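The Long Way Around a Cup

When the robots came to the dishroom at Morgan, the people who worked there were given new jobs teaching them. A year on, they are still working out what kind of jobs those are.

By Nayeli Cabrera

The first thing Oletha Brandt does when she gets to work is put the kettle on, and the second is wipe down her shoes, a habit left over from eleven years of standing in other people's dishwater. She doesn't need to do it now. The floor where she spends most of her day is dry, and the worst thing that lands on it is dust. But she keeps the rag in her locker all the same, folded over the hook, and she will tell you (she told me twice) that a person ought to keep something from the old job when she moves into the new one.

The old job was at the Morgan kitchens, a low brick building on the east side of town that cooks and packs meals for schools, care homes and a handful of offices. It sends out lunches before most of us have finished breakfast, and in the afternoon everything comes back dirty: trays, tubs, lids, pitchers, and cups of every kind. For as long as anyone can remember, the dishroom was where you started at Morgan, and for a good many people it was also where you stayed. It was hot and loud, and your hands looked ten years older than the rest of you. It was steady, too, and there was a radio, and people got fond of each other in there.

Then the company signed a contract with Tekulia, a small automation firm two hours up the highway, to put robot arms on the sorting and scrubbing line. I had expected to hear that this went badly. Some of it did, and we'll get to that. But what I found when I visited was more tangled than the story I had in my head on the drive over, and I have been turning it over ever since.

There were 82 people on the Morgan payroll when the contract was signed, and 14 of them worked in the dishroom. The announcement was made in the cafeteria, with sheet cake, which several people still bring up. ("If there's cake, somebody's leaving," said Dell Forsythe, who has been at Morgan since his hair was brown.) Management promised that no one would be let go. Three people took the severance anyway. Five moved to the packing side, where the hours are earlier and the pay is the same. The remaining six, Oletha and Dell among them, were asked if they would like to train as what Tekulia calls handling instructors.

"I said, what do I know about instructing a robot?" Oletha told me. "And the young man said, well, what do you know about washing a cup? So I talked for forty minutes. He wrote it all down, bless him."

What she knows, it happens, is a great deal. She knows that cups nest when they're warm and stick when they cool. She knows that a pitcher with milk in it needs a cold rinse before it gets a hot one. She can tell from the sound of a tub on steel whether the lid clip has cracked. None of this was written down anywhere before the contract, and a fair amount of it isn't easy to write down now. So the instructors show it instead. They guide the arms by hand controls through one task at a time, over and over, and the software, a system called Karbridge, picks up the pattern from all those repeats. When the machine gets it wrong on its own, an instructor steps in and does it right, and the correction goes into the pile with the rest.

A good part of this happens away from the line, in what used to be the dry store. The shelving was hauled out and the walls painted, and the instructors work there on the small, fussy things the arms find hard, usually with only an item or two set out at a time.
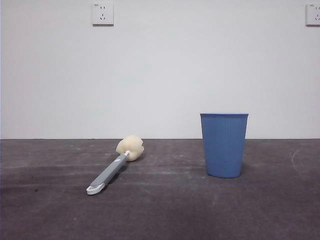 Dell calls the fussy things "the orphans," meaning the items that don't belong with the trays and tubs and never got a rack of their own. Trays are easy, he explained, settling against the door frame in the manner of a man who has been asked about trays before and is happy to be asked again. A tray is a tray. The trouble begins when you have to pick up one thing in order to clean another, and the two things have nothing in common. Take a sponge brush like the one with the gray grip and the white hanging loop at the end of its handle. The handle is flat and stiff, and the head is soft and lumpy and doesn't keep the same shape. A blue cup with fine ribs down its sides, narrower at the bottom than the top, asks for a different hold altogether. You or I would sort all that out without putting down our coffee. An arm has to be shown how to come at the handle, how hard is hard enough, and how far to push a sponge before the cup starts to tip. Then it has to be shown again with the brush turned the other way. Dell figures he has gone through that motion more often in one year than in the twenty before it, and he has not gotten a single cup clean doing it, a fact he finds very funny.

I asked whether it was dull. He thought it over for longer than I expected.

"It's a different dull," he said. "In the dishroom your back hurt but your head was off someplace. I used to plan my whole garden in there. Now my back's fine and I can't think about tomatoes for one second, because if I drift off, the machine learns me drifting off."

I heard versions of this from all six instructors, and I think it gets at something that's easy to miss in the usual talk about robots and jobs. The work did get lighter. Sick days for sore wrists and shoulders have dropped, and no one I met wants the steam back. But it also got quieter and closer. The radio went, first of all. It wasn't banned, exactly. People just found they couldn't listen and concentrate together, and one morning in April it was sitting unplugged on a windowsill and it stayed there. The instructors work in pairs now, where before they worked in a crowd, and they go whole afternoons without seeing the folks on packing. Birthdays get missed. Oletha started a sign-up sheet for a shared lunch, and it has been going pretty well, though there was a long disagreement over fish that I was asked not to get into.

Then there's the matter of being measured. Karbridge keeps a log of every run each instructor records. The best week the group has had came to 2,196 runs, and for a while that number was up on a screen in the hallway in green. Marisol Teague, the youngest of the six, was the one who asked for it to come down. She wasn't angry about it, she said. She just noticed that people had started picking the easy tasks. "You can do a lid in no time. A sponge takes forever. So who's going to pick the sponge?" The screen now shows the lunch menu. The log is still kept, and supervisors can still look at it, and how much they look is a question the instructors and the company are still going back and forth on.

Pay has been the other sore spot. The instructors got a raise of 18 percent when they finished training, more than any of them expected and, as Marisol pointed out, a good deal less than Tekulia pays its own people for what looks to her like the same work. She brought this up with Gavin Oser, who runs operations at Morgan and whose family name is still painted on the old loading dock from the days when it was Oser Provisions. He is a soft-spoken man who walks very fast, and I had to trot a little to interview him.

"She's right to ask," he told me, somewhere between the cold room and the parking lot. "I don't have a job title for what she does. I don't have anything to compare it to. If I call it dishwashing it's overpaid, and if I call it programming it's underpaid, and it's neither of those." He said he hopes to have a proper pay scale written by the end of the year. Marisol, when I passed this along, said she hopes so too, and raised one eyebrow a very small amount.

The arms themselves, out on the line, are good with trays and decent with tubs. They stack lids more neatly than anybody ever did. They're slow with cups and worse with anything soft, and two people still stand at the far end of the belt in rubber aprons, doing by hand whatever comes through that the machines pass over. The instructors take turns at it. It was supposed to be a stopgap, and there had been talk of hiring in for it, but the six of them asked to keep the rotation. I found that surprising until I stood there myself for an hour – the warm fog coming off the rinse, somebody's story about a brother-in-law and a boat going on over the noise of the belt, everybody's hands busy.

Oletha had the apron shift on my last afternoon. She pulled a pitcher off the belt, sniffed it, made a face and ran it under the cold tap first.

"Milk," she said, and held it up so that Marisol, who was making a list of what to teach next, could write it down.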